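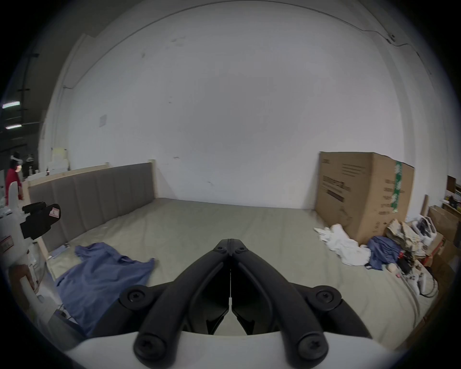 Setting up a Borico wallet node on an old laptop

I've been running a Borico node at home since last July and a few people have asked me to write up how I did it, so here goes. My machine is an old Dunne laptop with Ubuntu on it. You'll want a fair bit of free disk – mine is using 95 GB at the moment and it only ever goes up.

First, make a separate user. You don't want the node running under your own login.

sudo adduser --disabled-password borico

Then download the package from the Borico releases page, check the checksum against the one listed next to it, and install it:

sudo dpkg -i borico-node.deb

If it grumbles about missing dependencies, run sudo apt-get install -f and try again. Mine grumbled twice!

Next comes the config file, which lives in /etc/borico/node.conf. I only changed these:

datadir=/var/lib/borico
maxpeers=58
prune=off

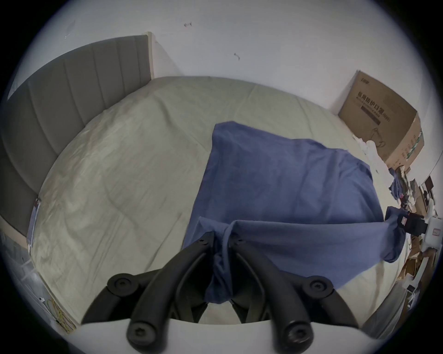
Make sure the borico user owns that data folder or the node will start, write one line to the log and quit. I lost a whole evening to that one before Ruairí Mac Giolla set me straight on the Vedura forum (thanks mate).

sudo chown -R borico:borico /var/lib/borico

Now start it up and have a look at what it's doing:

sudo systemctl start borico-node
journalctl -u borico-node -f

You should see peers connecting within a minute or so, then blocks scrolling past. The first sync took four days on my connection. Plug the laptop in and turn off sleep when the lid closes, in case you're tempted to tidy it away on a shelf like I did.

Once it's synchronised, turn on the service so it comes back after a reboot:

sudo systemctl enable borico-node

I'll do the backup side of things in another post, including how I copy my keys to an encrypted USB stick.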